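Subject: Re: [dinby-homes] Curtain track for a three-sided bay, one piece or joined?

Hello all,

Sorry for the slow answer to the question about bays, which I've quoted at the bottom. We did ours in October and I've still got the measurements written on the back of the instructions, so I may as well put them on the list for anyone else with the same sort of house.

Our bay is the usual three sides with a flat ceiling over it. I measured along the wall just above the window frame, following the corners, and got 3,057 mm. The Purach track comes in a 3,000 mm length or the next size up, and it is very tempting to buy the shorter one and tell yourself the curtains will cover the gap. I did exactly that and had to take it back.

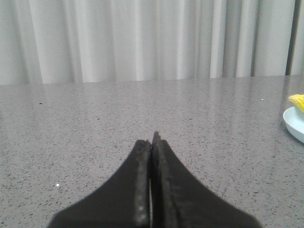

Posted by baywindow_dinby to dinby-homes
2 replies | 6 shares

The trouble is that the track doesn't run along the wall. It sits out from it on the brackets, so in an inward bay like ours the line of the track is shorter than the line of the wall. That made me think 3,000 would be fine after all. But you also want a bit of return at each end so the curtain goes back to the wall and keeps the draught off, and by the time I'd allowed for that I was over again. Buy the longer one and cut it. A junior hacksaw goes through it in a minute or so, and the end caps hide a rough cut.

On whether to bend one piece or join several, I would bend. The joiners are neat enough when you look at them, but the gliders catch as they cross, and you'll be crossing those joins every morning and every night. My sister-in-law has a joined track and draws her curtains with a broom handle.

To bend it, put the track in a warm room overnight first. Mark where each corner falls, then work the bend gradually over your knee, checking it against a cardboard template. I cut mine from the box the track came in. Don't try for a sharp corner. A gentle curve takes up more room than you expect, so make the template before you mark anything on the wall.

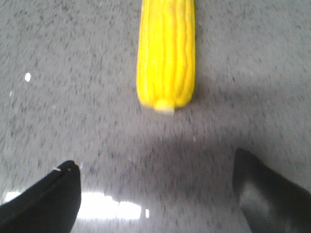
WINDOWS & CURTAINS

Brackets next. The pack has a set for the straight runs but it's mean with them. You want one close to each side of every bend and one near each end, then fill in between. I bought one extra pack of 4 and used all of them. Over the window ours is a concrete lintel, so it needed a hammer drill and proper masonry plugs. If yours is plaster on laths, which some of the older end of Dinby is, fix a batten up first and screw the brackets to that. Paint the batten before it goes up. I painted ours afterwards and got it on the ceiling.

If you'd rather fix to the ceiling, find the joists first. They may not run the way you want, and in a bay they often stop short and turn. I gave up on the ceiling after the second hole.

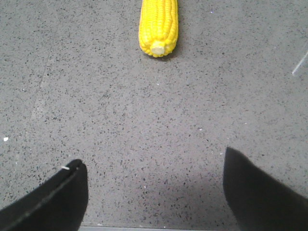 The other thing that took longer than it should have was the drop. Measure from the gliders and not from the top of the track, and do it in more than one place. Our floor falls away to the left, as I suspect most of them do on this side of the road. For curtains to just below the sill we needed 135 cm, and that is an awkward size if you're buying ready-made. We got the next length up in the Hiltel thermal lined ones and had them taken up. Wash them before you hem if the label allows it. The lining on ours shrank a little more than the face fabric did, and you can see a slight pull along the bottom if the light is behind them.

For width I went with one and a half times the track for pencil pleat. Twice would look fuller, but in a small bay there's nowhere for all that cloth to go when the curtains are open and you lose the side windows. Two curtains are plenty. We tried four at first, one each side of both bends, and they were always in the wrong place.

I did ask Sezer for a price for the whole job before starting. They were polite and came when they said they would. They'll fit a track you've bought yourself, but they won't guarantee it, so ask about that if it matters to you.

I've got the leftover offcut and a few spare gliders if anyone wants to try a bend before committing. Collect from the porch, any evening after six. 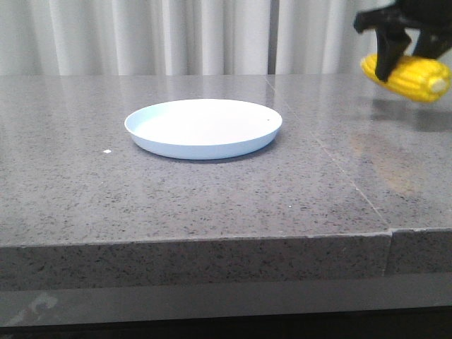
On Saturday another list member wrote:

> Has anyone here put a curtain track round a three-sided bay
> themselves? We have just had the old pole down, which was in three
> bits and never met properly at the corners. The shop says either a
> bendable track or straight lengths with corner joiners, and the
> joined sort is cheaper.
>
> Also, do you measure at the wall or where the track will be? I have
> two different numbers now and don't trust either. The curtains will
> be lined and fairly heavy. Wall above the window sounds solid when
> I knock on it but I have not drilled anything yet.
>
> Would rather do it ourselves if it's a one-day job. Thanks.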